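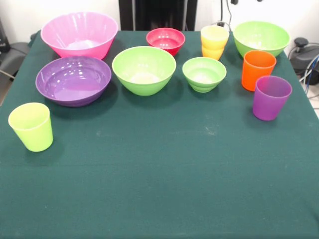
Schüsseln und Becher auf dem Arbeitstisch, Projekt Hadgu.

September, vormittags. Auswertung der Stapelversuche im Projekt Hadgu mit Hiwot Wolde fortgesetzt. Der Datensatz umfasst nunmehr 1345 Greifvorgänge, davon 200 mit verschachtelten Schüsseln.

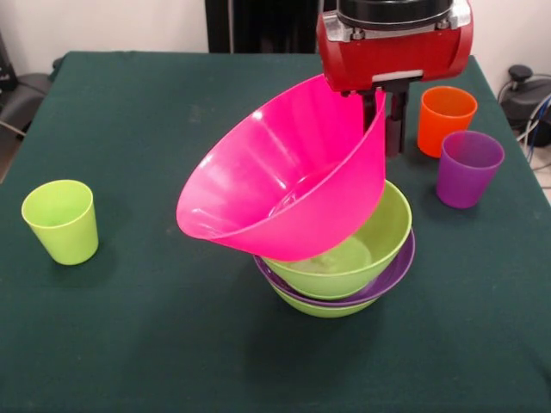
Pinkfarbene Schüssel im Greifer, gekippt, beim Stapel.

Für die Ablage wird die Neigung am Schüsselrand als eigene Größe geführt. Herr Corrigan hält die Schwelle von 30 Grad für zu großzügig - die Prüfung ist veranlasst. 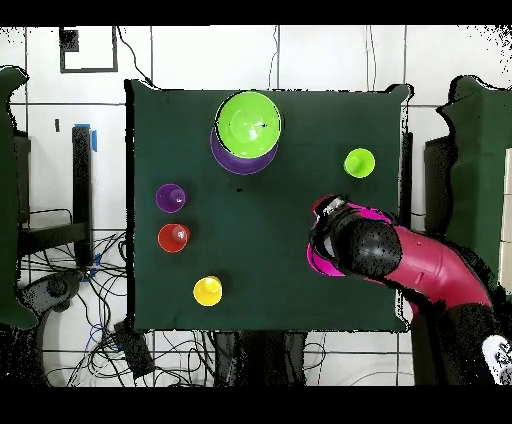
Ansicht der Kopfkamera, Arm über der magentafarbenen Schüssel.

Bei Teilverdeckung durch den Arm erreicht die Lageschätzung 58 Prozent. Das Ergebnis geht ohne Glättung in den Bericht an Remow ein. Rückmeldung von Herrn Wubshet steht aus.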